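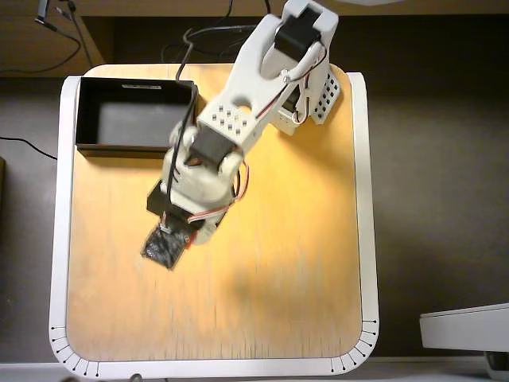 My favorite square of wood

I've been meaning to write about this board for ages and I finally have a quiet evening, so settle in! Regular readers know I can get attached to a surface (remember the whole week of posts about the Stulelano shelf?), but this one has really gotten to me.

It's plywood with a white border, and the bottom corners of the border are nicely rounded. I spent most of February working on a tabletop that was far too dark, and small things kept vanishing on it. Pale wood is such a relief. Under a strong light it goes almost honey-colored in the middle, and the grain runs up and down in long streaks that I could happily stare at instead of doing any work. There's a faint darker patch toward the right too. Bastian thinks I should sand it. I'm leaving it alone, I like it!

And then the corners. Both of the bottom ones have a little fan of black lines following the curve, each line ending in a tiny dot, like the markings on an old gauge. I love them. Wael Lahlou came by, looked at them for a good minute and said they reminded him of the dial on his grandmother's kitchen scale, and now I can't see anything else.

The other half of the setup is the black box. It's open on top with thin walls, plain as can be, and it lives in the upper left. I tried a lighter bin from Jodham first and it just disappeared against the wood. Black on pale wood I can find with half an eye, even late at night when I'm on my third tea and should have gone to bed. 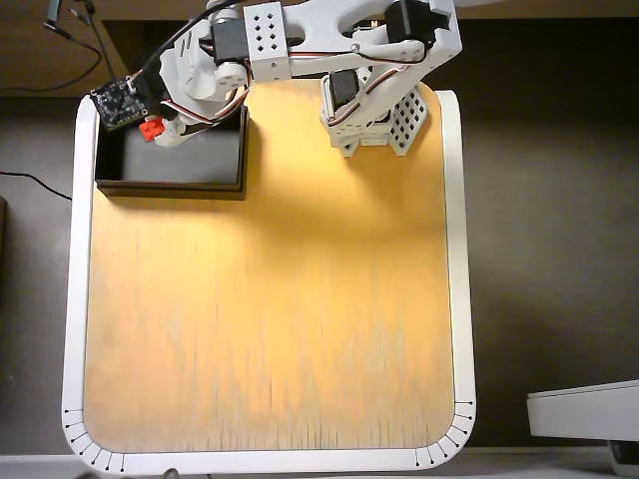

Black box in its usual corner, with the rounded edges at the bottom.

Low walls are the thing to look for if you're picking a box like this. I had a deep one before (Unano, nice color, no complaints about the quality) and I was forever tipping it out to get at whatever was on the bottom. With a shallow one you look down and see the floor of the box, done. It also throws a soft little shadow on the wood, and yes, I have moved a lamp back and forth for 20 minutes to get that shadow how I like it.

My one rule is that the lower half of the board stays free for whatever I'm in the middle of.
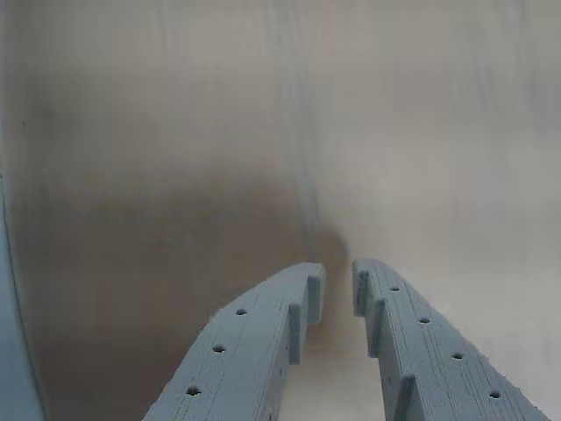
I break that rule constantly, of course, mostly with pencils and once with an entire plate of toast. But a quick wipe with a dry cloth along the grain and I'm back in business.

Mostafa wants to know if I'd go bigger next time. Maybe! A wider one would be lovely for sorting days, though I'd miss being able to reach every corner from my chair. If anyone has tried a board with a raised edge all the way around, tell me how you get the crumbs out.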